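日曜日にWosteoの見学に行きました

前から一度見たいと思っていたWosteoのデータ収集の見学に、先週やっと参加できました。場所はJerninvilleの駅からバスで行く住宅地です。会社の建物を想像していましたので、案内の地図が普通の家を指していて、少し迷いました。入口でSerpil Tekinさんが待っていてくださり、靴をぬいで中に入りました。

Tekinさんの説明によると、このチームは家の中の手の仕事を集めています。人が手持ちのグリッパーを持って物をつかみ、その動きがカメラで記録されます。記録はあとでGreltettiという学習システムの手本になります。ロボットの腕を家に運ぶ必要がないので、一つの家の準備は午前中だけで終わるそうです。

私が見た課題は、台所でする箸の片づけでした。テーブルの上の箸を一本ずつつかんで、箸立てに入れます。簡単な仕事だと思いましたが、箸は細いですから、二本がくっついて並ぶと、一本だけをはさむことが難しくなります。先の細いほうをつかむか、太いほうをつかむかによっても、そのあとの手首の角度が変わります。
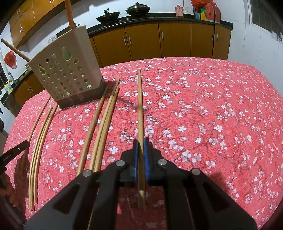

担当のAlper Dumanさんは、一回の記録を急がないことが大切だと言いました。速く動かすと、つかむ瞬間の位置があとで読みにくくなります。失敗した回も消さないで、印をつけて残すそうです。私は失敗は捨てるものだと思っていましたから、この話がいちばん勉強になりました。その日の目標は47回で、昼の休みまでに26回が終わっていました。

見学者も練習として道具を持たせてもらえました。重さは思ったより軽いのですが、指の感覚がないので、どのくらい強く握ればいいのか分かりません。私の箸は二回落ちて、三回目にやっと入りました。Dumanさんは「最初はみんな強く握りすぎます」と言って、握りを少しずつ閉じる方法を見せてくださいました。

午後は別の部屋で、記録の確認の仕事を見ました。Soylu という名前の社内のソフトで、一回ずつ始まりと終わりの時刻を決めます。この課題だけで今までに300回以上の記録があるそうです。テーブルクロスの柄や箸の置き方を変えた記録も必要か、と質問しましたら、「はい、同じ台所だけでは足りません。次は違う家で撮ります」という答えでした。

見学は無料ですが、申し込みが必要です。定員が少ないですから、早めに連絡したほうがいいと思います。台所は立ったままの見学になりますので、厚い靴下を持って行くことをおすすめします。私は帰りのバスを一本逃して、停留所で35分待ちました。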